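Aprilschnee, und der Lift der keiner mehr ist

Kurz zwischen Tür und Angel, muss gleich wieder los. Aber die Tour vom letzten Wochenende will ich noch aufschreiben, bevor ich die Hälfte vergesse.

Also. Dirkthorpe. Kennt kaum wer, liegt hinter dem Ambrosio, und wer von der Bahn aus guckt, sieht nur Wald und denkt, da geht nix. Bis in die Achtziger lief da ein Schlepplift. Ein einziger, 533 Meter lang, Bügel aus Holz. Jocelyn Mercado hat mir das im Winter erzählt, ihre Eltern hatten unten den Kiosk. Würstchen, Tee, Wachs. Seitdem wollte ich da rauf.

Abmarsch zu dritt: Jocelyn, Edivaldo Seixas und ich. Kurz nach sechs am Parkplatz, Felle drauf, Stirnlampen noch an. Die ersten 200 Höhenmeter Forststrasse, eisig, Harscheisen wären schlau gewesen. Meine lagen zuhause im Keller. Edivaldo hat sich seinen Teil gedacht.

Nach der zweiten Kehre links weg. Da fängt die alte Trasse an, und man erkennt sie wirklich noch, eine Schneise, ziemlich zugewachsen, junge Birken und Fichten durcheinander. Drei Stützen stehen noch. Die vierte liegt. Am Betonsockel der untersten ist eine Nummer eingeritzt, eine 49, wofür auch immer. Jocelyn wusste es auch nicht, will aber ihren Vater fragen.

Die Bergstation ist bloß noch ein Fundament und ein rostiges Umlenkrad, größer als ich dachte. Da Pause gemacht. Wind aus Nordwest, nicht schlimm, aber sitzen bleiben wollte keiner. Tee, halbes Käsebrot, weiter zum Gipfel.
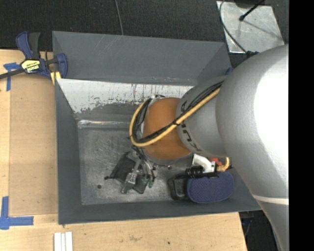
Wie war jetzt der Schnee? Oben 20 Zentimeter Neuschnee auf hartem Deckel, erstaunlich gut gebunden, ab der Waldgrenze dann Firn und ganz unten Matsch.

Die obere Flanke haben wir einzeln gefahren. Edivaldo zuerst, weil er immer zuerst fährt. Große Schwünge, schön weit rechts gehalten, links ist eine Wechte, der ich nicht traue. Steilste Stelle knapp über 35 Grad, würde ich schätzen, gemessen hab ich nicht. Am Tag drauf mit Sonne drauf wär ich da nicht mehr rein.

Dann die alte Piste runter. Und das war dann schon was besonderes. Man fährt halt genau da wo früher die Leute mit ihren 2 Meter Latten runter sind, und zwischen den Stützen macht das Gelände so kleine Wellen, eine nach der anderen, die sind bestimmt mal geschoben worden. Zwei davon hab ich übersehen. Einmal Purzelbaum, Brille weg, Brille wiedergefunden.

Insgesamt 800 Höhenmeter, mit allen Pausen waren wir viereinhalb Stunden unterwegs. Der Gipfel kratzt an den 2,000, fehlt ein kleines Stück, auf der Karte steht 1.987.

Noch was zur Ausrüstung, weil Adwoa Amegashie neulich gefragt hatte: die neuen Felle (die von Bimness) kleben auch bei Kälte, gleiten aber mäßig. Auf der Forststraße nervt das. Im Steilen war ich froh. Nach dem dritten Abfellen war hinten der Clip lose, muss ich mir noch ansehen.

Anfahrt: Bus geht am Wochenende nur bis zur Säge, von da sind es noch 40 Minuten zu Fuß auf der Straße. Parkplatz ist klein. Bitte nicht vor die Schranke stellen, da muss der Forst durch. Und im unteren Wald auf dem Weg bleiben, Wildruhezone, gilt bis Ende April.

Falls jemand alte Fotos vom Lift hat, oder eine Tageskarte, oder sonst irgendwas: her damit. Mail steht im Impressum. Jocelyn sucht vorallem Bilder vom Kiosk, möglichst vor dem Umbau.

So, Bus kommt. Fotos von der Abfahrt lade ich hoch, sobald Edivaldo seine Karte gefunden hat.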